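Can seasonal allergies really make you this tired?

Posted Apr 18, 2019 by Sofia Zervas

Hi everybody. I've been reading this site for ages and finally made an account, so be gentle! I've had spring allergies since I was a kid (tree pollen, mostly birch and oak) and the sneezing and itchy eyes I can deal with. What's new this year is how completely wiped out I am. I sleep eight hours, I get up, I make the coffee, and by ten in the morning I could put my head down on my desk and be gone.

I take one of those once-a-day store brand antihistamines in the morning, the kind that says non-drowsy on the box. I also have a nose spray left over from last year that I use when I remember, so maybe 3 times a week. We moved out to Clenach over the winter and there are a lot more trees than at our old place, which is lovely except for, you know, all of this.

My husband thinks it's the pills. My mother thinks I'm low on iron. I don't want to sit in a waiting room for two hours to be told it's April. Has anyone else had this, and what did you do about it? I'm cooking and cleaning and working like normal, just in slow motion, and dinner has gotten very basic around here.
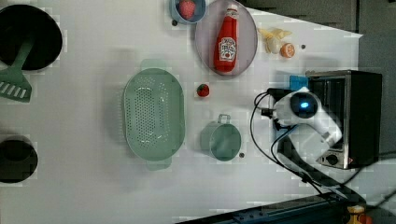

kusunent_mom
Oh, I had this exact thing two springs ago and for me it was the sleep. I thought I was sleeping fine too! But my nose was so stuffed up at night that I was breathing through my mouth and waking up a little bit over and over without remembering any of it. My clue was a dry mouth and a sore throat every single morning, so check if you have that.

What helped me was using the nose spray every day. If yours is the steroid kind (look at the label or ask the pharmacist) it doesn't do much when you only use it now and then. It needs some days in a row to build up, and mine took 2 weeks before I really noticed. Also look at the date on it if it's from last year, I'd just buy a new one.

Other stuff I did: showered and washed my hair at night so I wasn't bringing pollen to bed, kept the bedroom window shut (I hated that one, I love a cold room), and stopped hanging the sheets outside until the trees were done. I also moved my pill to the evening. Mine said non-drowsy too, but some of them still make some people sleepy, so your husband could be partly right. Read your leaflet or ask at the counter before you switch anything around, especially if you take other medicines.

Stamatopoulos
its the pollen. your body is fighting all day so of course your tired. I eat a spoon of local honey every morning and have not been sick in years. worth a try

trident_548
I'd go a little easy on the honey idea. I tried it for a whole season because everybody at work swore by it, and I sneezed just as much, only with toast. The pollen that bothers most of us blows around on the wind, and bees mostly bring home the sticky kind from flowers, so there isn't much reason it would work. Tastes great though.

Sofia, I'd really make the appointment. Being tired with allergies is common, and I get it too, but you said this is new for you, and there are plenty of ordinary things that make a person tired that have nothing to do with trees. Your mom's iron idea isn't silly. Thyroid is another one. It's a simple blood test, and when I had mine done I was in and out before my parking ran out. Mine came back fine, by the way, and then we talked about allergy shots, which I started that fall.

Please don't wait on it if you're also wheezing, coughing at night, or feeling tight in the chest when you go up stairs. My sister had that along with her hay fever and blamed being out of shape for months. It was asthma, and she felt 100 times better once she had the right inhaler. If you ever have real trouble catching your breath, that's an emergency room thing.

Write down when you take the pill and when the sleepy spell hits, and do it for a week before you go in. My doctor liked having that on paper.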